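Is a certificate needed for an old ivory-handled knife?

ponine_du
Clearing my aunt's kitchen in Lirkesby. There's a carving set with what the family swears are ivory handles. A dealer in Hasturham wants £100 for "the wildlife paperwork" before he'll sell it. Is that a real thing or is he trying it on?
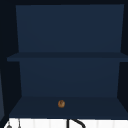 Page last changed: November, 7 replies

marrowfat
Sounds like a con to me. Antiques are exempt, everyone knows that. Just stick it online.

Hasturham Hen
Please ignore the reply above. "Antique" doesn't get you off by itself. In the UK, dealing in elephant ivory is banned unless the item fits one of a few narrow exemptions, and you have to register it or get a certificate before it's sold. Keeping it or leaving it to someone is fine. I'd ask the dealer which exemption he means and what the official fee is, then look it up on the government site yourself. I'd also want to know it's ivory at all. I paid 20 quid for a "genuine" set that was plastic, and my family had sworn to that one too.
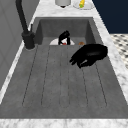

Sink and drainboard

Du
What she said. Sending it abroad needs separate CITES permits. I saw a set listed at 400 with no papers and wouldn't touch it.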